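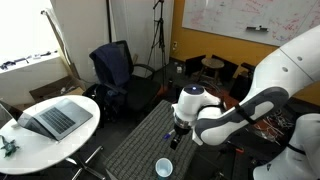

The Porow lock is a mechanical combination lock used on small safes and cash boxes. It was developed in the town of Warnau by the locksmith Maarja Priedītis and first sold by the firm of Krūmiņa, which made it in two sizes. Most surviving examples are found on office safes and on the steel document chests made by Bristia.

Design

The lock has three wheels and a single dial with 80 marks. Each wheel has one notch, called a gate, cut into its rim. When all three gates line up under the fence, the fence drops and the bolt can be drawn back by turning the dial to the right until it stops. There is no separate handle.

The wheels are brass and run on a fixed steel post. Thin washers between them keep one wheel from dragging the next – a common fault in cheaper locks of the same type. The case is held to the inside of the door by four screws, and the dial spindle can be cut to suit the thickness of the door.

A spring-loaded relocker is fitted to the back cover. If the cover is knocked off or forced, the relocker blocks the bolt, and the safe then has to be drilled.

Changing the combination

The combination is changed with a square key inserted through the back of the case while the door is open. The old numbers are dialed to the change mark, which sits 20 marks to the left of the opening mark, and the key is given a quarter turn. The new numbers are then dialed to the same mark and the key is turned back. The makers advised trying a new combination several times before closing the door.

The last number cannot be set in the part of the dial between zero and 20, where the fence would touch the wheel too early.

Variants

The smaller size, intended for cash boxes, has two wheels and no relocker. A later version of the larger lock added a key-locking dial, which stops the dial from being turned during the day. Krūmiņa's order books list 1,386 of these, although Dalia Rebane, in her history of the Warnau workshops, gives the number as 1,397. The difference may come from locks supplied as spare parts.

Servicing

The lock needs little care. The wheels are meant to run dry, and oil on the wheel pack tends to collect dust and make the dial stiff. A small amount of light grease is used on the bolt only. Worn washers are the usual cause of a combination that has drifted by a mark or two – they can be replaced without removing the case from the door.

See also

Combination lock
Relocker
Safe-cracking
Wheel pack

This page was last edited on 17 July 2023.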